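Saltance, Equipment Planning Meeting
27 Oct 2020
Minutes

1. Second two-arm station
The budget line for the Flultville site stands at 92 thousand for the year, of which 70 is committed. The open question was whether to order a second station from Illetti now or hold the order until December. Cable work on extrusion frames remains the task the station is to be sized for. Delivery is quoted at eight weeks from receipt of order.
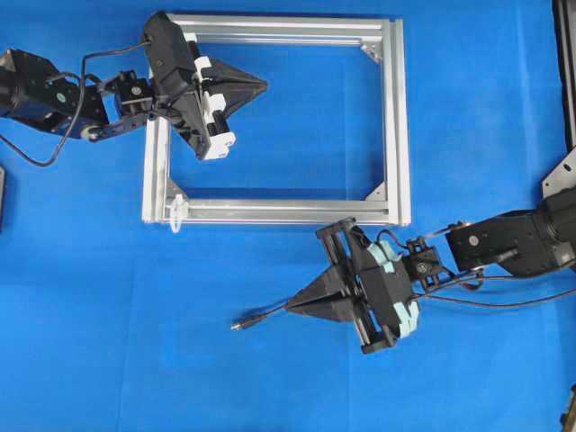
Thijs Verbruggen objected that the quote covers the arms only, and that grippers, spare servos and cabling would have to come out of the same line. He asked for two spare grippers per station to be priced before any order is signed.

Agreed. Inês Godinho to request a revised quote with spares itemized. Order deferred until it is received.

2. Control software
The Stan license renews in December. Current seats do not cover a second station. Cost of added seats to be listed separately from hardware.

3. Bench space
No change to the floor plan. Power for the second bench to be confirmed with the building office.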